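Cillton's plate wall is back, and you can add to it

May 3, 2021

If you've walked down the back lane in Cillton lately you'll have noticed the lights on in the old seed shop again. I have, because I live over the road and I'm nosy. Well, the news is out now: Skullo, the little pottery that shut its doors last March, is open again under the same name and in the same two rooms, and the first thing they've done is bring back the plate wall!

For anyone new to the town, the plate wall was the long side of the shop where they hung one plate from every batch. Good ones, wonky ones, a few with a thumbprint baked in. People used to go in for a mug and stay half an hour arguing about which plate they'd take home if they were allowed (they weren't). When the shop closed, the whole lot went into boxes, and I'm told 598 of them came through in one piece. One box had a bad time on the stairs and we'll say no more about it.

The new idea is that the rest of us get a go. From this week you can book a bench for the evening, make a plate, glaze it, and leave it to be fired. Then you choose whether it goes home with you or up on the wall. It costs 14 pounds with clay and firing included, and there are 13 places a night, so it does fill up. My sister and I got in for the trial evening and I haven't laughed so much in ages. Hers came out lovely. Mine looks like something you'd put under a leaking plant pot, but I've been told it has character and I'm choosing to believe it.

They've gone for plain glazes to start with, mostly creams and browns and one very good dark green. The clay comes from Lerkov, same as before, and the old kiln has had new bricks and a new door. It takes two days from lighting it to being able to open it, so don't turn up the next morning asking for your plate like I did.

There's food as well, which I didn't expect. The people from Pană, who do the bread stall on market days, are running a counter by the front window with soup, flatbreads and a plum cake that I've already had twice. It's takeaway only for now, with a couple of benches outside if the weather behaves. Get there before one if you want the cake.

I did ask how they're going to fit everything up, as a few hundred plates is a lot of plates and the wall isn't any bigger than it was. The answer is that they won't try. The old ones will go up a few at a time and get swapped round every month, so if you made or bought something there years ago and want to see its cousin again, it's worth popping in more than once.

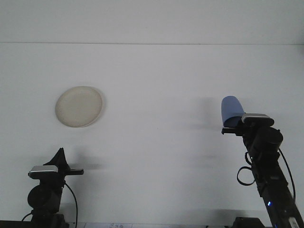 Hanging them is slower than you'd think, too. Every plate gets its own wire and its own hook, and each one is held up and moved about before anybody picks up a hammer. I'd have had the lot up in an afternoon, and half of them on the floor by teatime, so it's probably a good thing I wasn't asked.

There's also a collection going for a second, smaller kiln, which would let them run a morning class for children. They need 3000 pounds and were over halfway when I dropped in on Saturday. The jar is by the till, and you can put something in when you book.

Bookings are by phone or at the counter, and they're open every day except Tuesday. Wear old clothes, tie your hair back and leave your rings at home. I spent ages picking clay out of mine with a cocktail stick, and there's still a bit in there now.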